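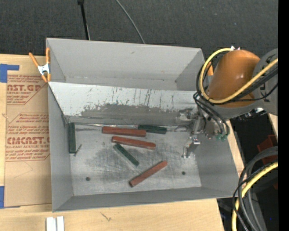
Bin picking cell with red and green test blocks in a two-compartment metal bin.

Erov Bin Picking Kit

Overview

The Erov kit adds bin picking to a robot arm you already own. It is sold for labs, training shops and small manufacturers that want to try unsorted part picking on a bench before they commit floor space to it. The kit covers the gripper, the air and signal lines, the software and a set of test blocks. The arm, the bin and the table are up to the customer.

Most buyers start with the blocks, get the cell picking reliably, and then move on to their own parts. The software treats both the same way. A part is taught once from several angles and stored under a name, and any taught part can be used in any job.

What comes in the box

Gripper assembly with finger section and mounting brackets
Pneumatic fittings, fitted at the factory
Air hose set, black
Signal cable with strain relief
Set of test blocks, red and green
Erov Pick software, one license
Printed setup guide
Zip ties, one bag

Not included: robot arm, camera, compressor, bin, clamps.

Gripper

The gripper is pneumatic and has two positions, open and closed. Grip force is set with the regulator on the air supply. The fingers are narrow at the tip so they can get down between parts that lie end to end or rest against a wall. They can be swapped for longer or wider ones with a hex key. Blank fingers are also sold for customers who want to cut their own.

Route the hoses along the arm and leave enough slack for the wrist to turn fully in both directions. Tie them off above the last joint. Hoses tied too tightly are the most common problem our support desk sees on new installations, and the usual symptom is a gripper that closes slowly at one end of the work area and normally at the other.

Bin requirements

Any open-topped bin will do if the arm can reach the floor in every corner. Metal bins are fine. Sloped walls are easier than straight ones, as they leave room for the gripper body when a part is close to the side. Worn or scratched surfaces do not need to be painted. Run the background scan again if the surface changes a lot, for instance after a bin has been cleaned or relined.

Dividers are supported. Mark the divider in the software as a fixed wall and the planner will keep the tool away from it. Each compartment can be set as a pick area, a drop area or ignored.

The bin must not move during a job. On a bench, a spring clamp on each side is usually enough. For heavier parts, bolt the bin down. The software checks the bin position at the start of each job and stops if it has shifted by more than 2 mm.

Picking order

Erov Pick ranks the parts it can see and starts with the one that has the most free space around it. Parts touching each other are ranked lower. Parts flat against a wall are ranked last, and for these the software can try a nudge first: the closed fingers push the part away from the wall and a new scan is taken. Nudging is off by default. Turn it on under Job, Options.

Color can be used as a filter. With the test blocks, a job can be set to take only the red ones, only the green ones, or one color after the other. If your parts are all one color, leave the filter off, as it adds time to each scan.

Small loose items such as screws or nails should be cleared out of the bin before a run. They are too small for the standard fingers, and the scan may mark them as an obstacle and skip a part lying next to them.

Specifications

Supply pressure: 6 bar
Gripper body and bracket height: 509 mm with long fingers fitted
Maximum part weight: 500 g
Stored parts per license: 16
Operating temperature: 5 to 40 °C
Software: runs on a separate PC, network cable required

The part weight limit applies to the standard fingers. Contact us before picking anything heavier.

Guarding

The kit does not include guarding. Customers are responsible for the safety assessment of the finished cell. Clear acrylic panels are suitable as a splash or dust screen on a bench, but they do not replace a fence or a scanner where the assessment calls for one. Keep hands out of the bin whenever the air supply is on, including when the arm is stopped.

Versions

Erov Basic: everything listed above.
Erov Plus: adds the long finger set, blank fingers and a second software license.
Erov Classroom: same hardware as Basic, with extra blocks and a workbook from Ollum covering the first set of exercises.

Customers with the older Grecu gripper can buy the software and signal cable separately. The bracket pattern is the same, so the Grecu tool can stay on the arm. The nudge option is not available with it.

Ordering and delivery

Kits are built to order at our Clelstead shop. Tell us the make and model of your arm when you order so that we can supply the right bracket. Orders placed now will ship in March. Spare fingers, hoses and block sets are in stock.

A remote setup session is included with every kit. Have the arm mounted, the bin clamped and the air connected before the call. On-site setup can be quoted on request.

Returns are accepted on unused kits in the original box. Fingers that have been cut or drilled cannot be returned.

Common questions

Can the kit be used without the blocks?
Yes. They are there for setup and training. We do suggest keeping them near the cell, as support may ask you to run a block job when tracking down a fault.

Does the floor of the bin need to be flat?
It should be close to flat. Drain holes and mounting holes do not matter as long as the parts cannot fall through them.

Can two arms share one license?
No. Each arm needs its own.

Page last updated Monday, February 22, 2021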